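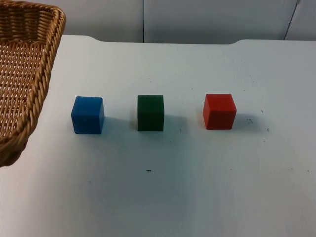

*Wooden cubes and a wicker basket on a white table.*

# How to clean painted wooden blocks

Painted blocks pick up grime fast, and most of it comes off with soap and a cloth. Set aside an hour for a full set, plus a night for drying.

## What you need

- A bowl of lukewarm water
- Mild dish soap
- Two soft cloths
- An old toothbrush
- White vinegar
- A dry towel

## Steps

1. Sort the blocks. Pull out any with chipped paint, splinters or cracks and deal with those separately.
2. Put a few drops of soap in the bowl. Wet one cloth and wring it out hard.
3. Wipe each block on all six sides. Don't soak them. Wood swells in water, and the paint will lift at the corners.
4. Use the toothbrush on sticky spots and along the edges, with very little water.
5. Go over each block with the second cloth, dampened with plain water.
6. Stand the blocks on the towel with space between them. Turn them once after 20 minutes, then leave them overnight.

For blocks that have been chewed or sneezed on, mix one part vinegar with one part water and wipe them down after step 5. The smell goes away as they dry. Test one block first if you don't know what paint was used. 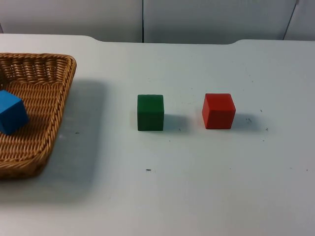

Baskets need cleaning too, or the blocks go right back into the dust. Shake the basket out upside down, then run a vacuum brush over the weave. A damp cloth is fine for the rim. Let it dry fully before you put anything in it.

## Crayon and marker

Rub crayon with a dab of baking soda on a damp cloth. Marker is harder. Rubbing alcohol will take some of it off, but it can take the paint with it, so I usually leave marker alone.

## Chipped paint

Sand the spot with 220 grit paper, wipe off the dust and touch it up with a water-based paint labeled safe for toys. Give it the full curing time on the can. If the blocks are old and you can't tell what the original paint is, don't sand them. Old paint can contain lead, and those blocks should be kept away from children.

*Updated May 12, 2020*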